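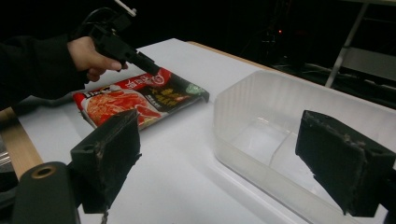 Courses > Politics and Society > Protest and the State > Week 6 handout

States of Emergency and the Right to Assemble

Purpose of this handout

This handout supports the Tuesday lecture and should be read before the seminar. It sets out the legal and political questions raised when a government suspends the right to assemble. Students are expected to know the terms in section 1 and to be able to apply them to the Barua case in section 3.

1. Basic terms

A state of emergency is a formal declaration that ordinary law is, for a limited time, not sufficient to deal with a threat. It normally requires a legal basis, a stated reason and an end date. A curfew is a narrower measure. It restricts movement during certain hours and may be issued with or without a wider emergency.

Derogation is the term used when a state gives notice that it will not fully meet certain treaty duties during an emergency. Under the International Covenant on Civil and Political Rights, some rights may never be set aside, among them the right to life and the ban on torture. The right of peaceful assembly may be restricted, but any measure taken under a derogation must be strictly required by the situation.
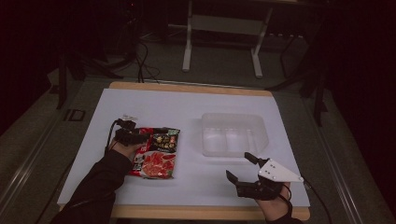

Students often confuse derogation with limitation. A limitation applies in normal times and must be set out in law, serve a recognized aim and be necessary in a democratic society. A city that moves a march from one street to another for public safety is relying on a limitation. No emergency is needed.

2. Who decides, and who reviews

Constitutions differ on who may declare an emergency. In some systems the head of government acts alone and reports to the legislature afterward. In others the legislature must vote first. The role of the courts also varies. Some courts review only whether the proper steps were followed, while others ask whether a threat existed at all.

Extension is the point at which most disputes arise. A first declaration usually passes with little debate, and later ones may be passed with even less.

3. Case study: Barua

The port district of Barua was placed under a night curfew in January after dock workers at the Destex terminal walked out over unpaid wages. The provincial government in Clikholm cited a risk to fuel supplies. The curfew was issued for 11 days and extended 2 times. Police records list 3287 stops during the full period, most of them on the Rornon bridge.
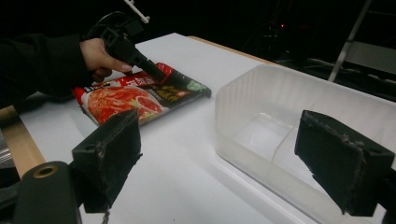 The workers' union argued that the curfew was aimed at its evening meetings, which were held after the day shift. The province replied that daytime gatherings remained lawful. The regional court accepted the first declaration but set aside the second extension, finding that fuel deliveries had by then returned to normal.

Points to note when reading the judgment:

- The court did not rule on the motives of the province.
- The burden of showing necessity was placed on the government.
- The stops on the bridge were treated as a separate matter and sent back to a lower court.

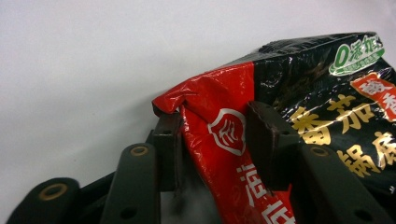 4. Use of force

Emergency powers do not alter the basic rule on lethal force. The United Nations Basic Principles on the Use of Force and Firearms by Law Enforcement Officials allow intentional lethal use of firearms only when strictly unavoidable in order to protect life. Breach of a curfew does not by itself meet this test.

5. Seminar preparation

Prepare a one-page note on whether the first extension in Barua could be defended on the reasoning the court applied to the second. Refer to at least one of the set readings. Notes should be submitted through the course page by noon on the day before the seminar.

Last updated: January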